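Greer Moffat
Thread: getting the red arm on cell 4 back into spec after the gripper swap.

1/ Symptom first. Picks were landing off target toward the pedestal side, worse at full reach. Joint calibration checked out, so I left the arm alone and looked at the tool.

2/ Pulled the gripper. Old thread locker on two of the flange screws, grit under the mating face. Wiped both faces with alcohol, checked for burrs, refit the dowel pin by hand. If the pin needs a hammer, stop and clean the hole.

3/ Torque in a cross pattern, two passes. Paint-mark the heads when done. A screw that has moved is easy to see on the weekly check.

4/ Redid the tool center point with the four-point routine against a fixed spike. Spread the wrist angles as wide as you can. Four similar poses give you a small residual and a bad answer.

5/ Payload next. The new Vandenberghe fingers are heavier than the old set, and the controller was still carrying the old mass. Updated mass and center of gravity. The sag at reach went away.

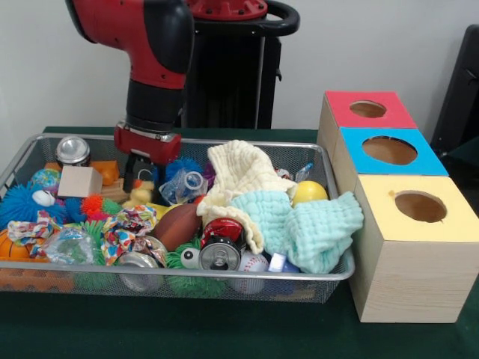 6/ Basket height. The descent limit is set from the tabletop plus a margin for the mesh floor. Jog down at low speed with the fingers closed and record the contact height at each corner. Use the highest value. Mesh flexes, so don't average.

7/ Closing force: start low and raise it in small steps. Rigid parts will forgive too much force. Thin plastic and cloth won't.

8/ Cable slack at the wrist. Run the last joint to both ends of travel before you tie anything down. The previous tie was too short and had started to cut the jacket. Replaced the tie, taped the jacket, ordered a cable from Purkwood.

9/ Fault 1902 came back once during warmup. On our Lilamus controller that's a loose tool connector. Reseated it, locked the collar, ran 240 cycles with no repeat.

10/ Saved the config under a new name and kept the old one. Next check after 15 hours of run time: screw marks, connector collar, fingertip pads. Full recalibration in September.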